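**A word about spatulas (and where to put them)**

Several of you wrote in after the last newsletter to ask what became of the great kitchen drawer clear-out at Kunley, so I thought I'd give it a proper corner this time. The short version is that we got through the whole lot in 2 evenings, with a good deal of tea, and that Raimo Rantala has very kindly agreed never to mention the egg slicers again.

The spatulas were the hard part. Everybody has a favourite, and everybody's favourite is a different one! I'm very fond of the mint green sort with the pale paddle end, which is lovely for scraping round a bowl and cheerful to look at on a grey morning, and I'm afraid I argued for it rather longer than was polite. 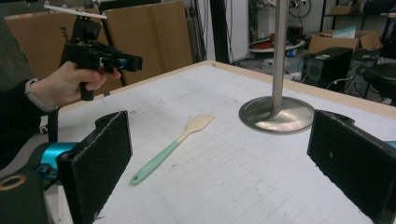

Anyway, what we settled on in the end is that anything used for stirring or turning lives by the cooker, standing upright, and anything used for baking goes in the wide drawer with the tins. Please do try to keep to it, even if you're in a hurry to lock up. If you find 3 of something in there and can't think why, pop the spares in the box by the door and they'll go along to the Yeom swap table in July, where last year's odds and ends found new homes very quickly.

We're still short of a decent ladle, by the way, so if you've one at home that you never reach for, Raimo would be delighted to have it.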